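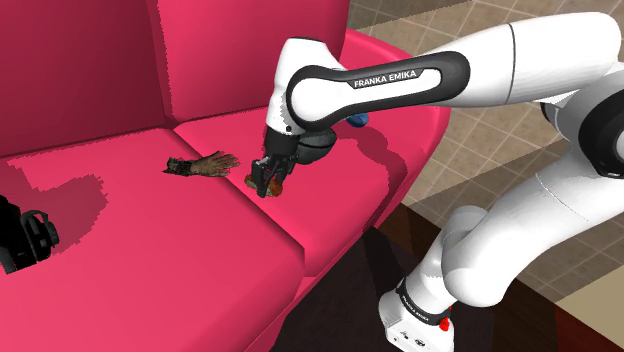

The pink-red sofa, with what looks like a cookie on the seat

From: Meenakshi Goel
To: Cakness baking list
Date: Thursday, September 18, 2025
Subject: Re: [Cakness] Brown butter cookies going flat

Hi all,

I've been meaning to answer this since the weekend and then my oven light died and I spent two evenings on that instead (it's fine now, it was just the bulb, but you have to take the whole glass cover off and it had been baked on since before we moved in).

Dubey wrote:

> I have made the brown butter ones from the March handout four times
> now and every single batch comes out like lace. Tasty, but you can
> read the paper through them. I use the same flour as always, I weigh
> everything, and I chill the dough for an hour. The only thing I do
> differently is that I brown the butter on high because I'm impatient.
> Could that be it? Also does anyone else think the sugar in that
> recipe is a typo? It seems like a lot for one batch.
>
> Dubey

OK so first, the sugar is not a typo, I typed that handout! It is a lot of sugar. I got the recipe from my aunt and hers was even worse.

I don't think high heat is your problem exactly, but I bet you're losing more water than the recipe expects, and then the dough never quite comes together the way it should. When you brown butter the water boils off, and if you go hard on the heat you also tend to lose some butter to spatter and to the bottom of the pan. Try weighing it after. I start with 8 ounces and if what's left looks skimpy I stir in a spoonful of cold milk before the sugar goes in. I know that sounds wrong. Just try it once.

The bigger thing though is how warm the butter is when you add the sugar. Mine used to go flat too, every time, and it was because I'd pour it in still hot, thinking I'd be clever and melt the sugar a bit. Don't! Let it go cloudy and soft, like hand cream. In my kitchen that takes most of an hour on the counter, or less in the fridge if you remember to stir it (I never remember, and then I have a brown brick with a spoon in it).

And an hour of chilling isn't much for this dough. I do overnight. Last time I left it two days by accident and those were the best ones I've made this year, darker and chewier, with almost no spread. I scooped them first and chilled the balls on a tray, which saves you bending a spoon later. Take them straight from the fridge to the oven and bake 17 minutes if they're the big size. Small ones need a lot less, so watch them. They should still look a bit underdone in the middle when you pull them out, and then leave them alone on the tray for as long as you can stand it.

What pans are you using, by the way? I had a dark one that browned everything underneath before the top had even set. I gave it to my brother, who uses it for fish sticks and is very happy.

Somebody asked off list about flour, so I'll answer here too. I use plain all-purpose, whatever's on sale. I tried swapping a third of it for bread flour and they did hold their shape better, but my family said they were "a workout," so I went back. If you want taller cookies and don't mind some chew it's worth a go.

A couple of other things while I'm here. The old recipe folder is up to 594 recipes and I'd guess a good chunk of those are the same banana bread. If you've got one in there under two different names, could you pick your favorite and let me know which to take down? I'm not going to do it for you, I learned my lesson with the great lemon bar mix-up.

Also, would anyone want to split a big order of vanilla? I don't need a whole case, and neither does anybody with a normal life, but the price per bottle drops a lot. Write to me directly, please, so we don't fill up everyone's inbox like we did with the pecans.

Dubey, if you do the slow butter and the overnight chill and they still go flat, tell me your exact amounts and I'll make a batch from your numbers. I have butter to use up anyway. And please save me a few of the lacy ones, I'd happily crumble those over ice cream.

Meenakshi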